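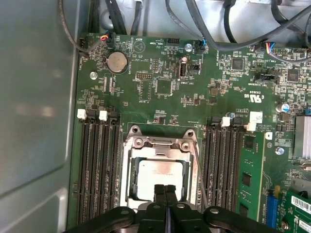

A processor in its socket, load plate open.

July 24, 2018

I have been without a desktop computer for 9 days now, and I would like to report that I have become a calmer, better-read person. I have read the back of a cereal box and most of a library book on canals.

The old machine quit on a hot afternoon while I was filling out the form to renew my parking permit. It made a small click and went dark, and that was the end of six years together. I pressed the power button for a while, the way you press the button at a crosswalk.

So now I do everything the way my grandparents did, which in Jarkville means driving to it. The permit office is on the second floor of the old Stevolix building, up a staircase designed by someone who disliked knees. You take a paper number. Mine was 340. The sign said 306, and for one happy second I read it backward.

I will say this for the permit office: it has good chairs. I sat in one long enough to get through a chapter about locks (the canal kind) and to overhear a long debate on whether a boat trailer counts as a vehicle if the boat is gone. The man at the window thought yes. The man with the trailer had brought photographs. I never heard how it ended, and it has bothered me since.

When my turn came I found out that the permit costs 30 dollars in person and that they don't take cards on the second floor. They take cards on the first floor, for dog licenses. I went across the street to Hakim, the sandwich place, to use the cash machine, and came back with the money and a sandwich, and then had to stand in the hall until I had finished the sandwich.

Here is what I miss, in case anybody is thinking of giving up their computer on purpose. I miss my recipes, which I had typed up so neatly that I threw out the cards. I miss looking up actors halfway through a movie. I don't miss email at all — I've been checking it on my phone every ten minutes, so I haven't had the chance.

I am writing this at the library, on a keyboard where the letter N needs encouragement. There's a sign-up sheet and a time limit, and a boy behind me is breathing through his mouth in a way that suggests he knows exactly how long I have left. His game is called Nitden, as far as I can tell from his shirt.

The permit will arrive by mail in August. My current one runs out before then, so I asked at the window what I should do in between. She told me to print the temporary form from the website.

I went back and looked at the staircase for a bit, and then I went down it.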